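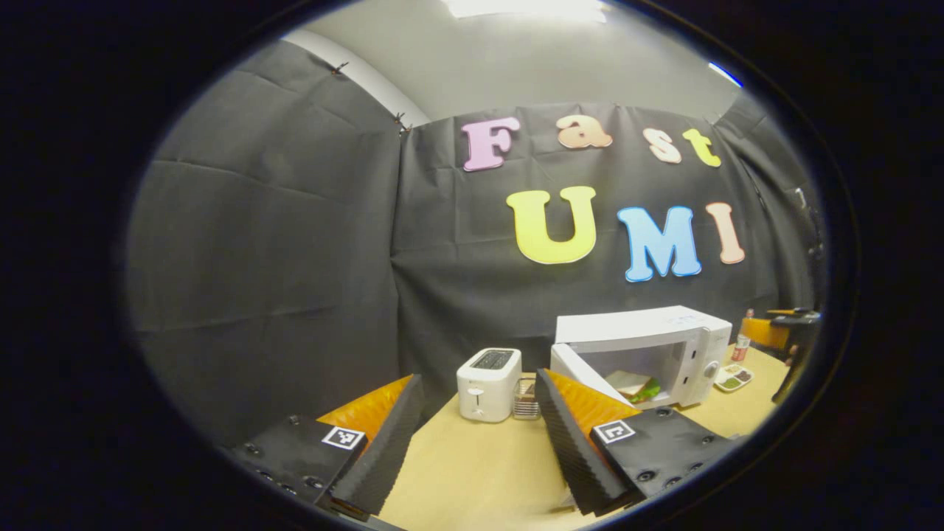

Re: [kit-list] Gripper budget, second go

Posted by Evie Bunting

Hi all,

Ojārs Rimkutė wrote:
> Before I sign anything off for Volness, can someone tell me
> why we need 2 hand-held grippers per table? One was fine at
> Barredo. Also the appliances line looks high to me. Do we
> really need a microwave AND a toaster?
> Ojārs

Fair questions! I'll take the grippers first. The kitchen jobs we want to record nearly all need two hands (hold the plate, shut the door, that sort of thing) and with one gripper you end up doing everything in a silly order. So it's a pair per table, please, and I'd sooner cut a table than go back to singles.

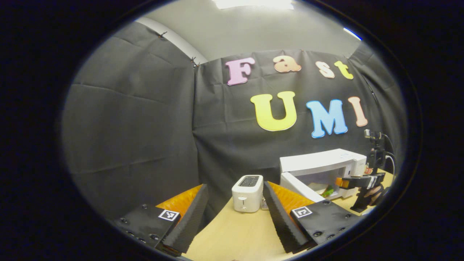 Kitchen table with the toaster and microwave, second gripper on the right.

As for the appliances — yes, both. The toaster has a lever and the microwave has a door, and they're quite different things to get hold of. I've put down 74 pounds for the two, plain white ones, nothing fancy. If Arnport can lend us theirs then great, strike the line out.

What I did forget last time was spares. Finger pads are a consumable and I had them down as a one-off, sorry! I've now added 40 pads, which comes to 276 pounds with postage, and that ought to see us through to September. Gander want the order in one go if we're to keep that price, so could you let me know about the pads even if the rest has to wait?

Cables and spare screws are still under sundries. I haven't touched those.

Evie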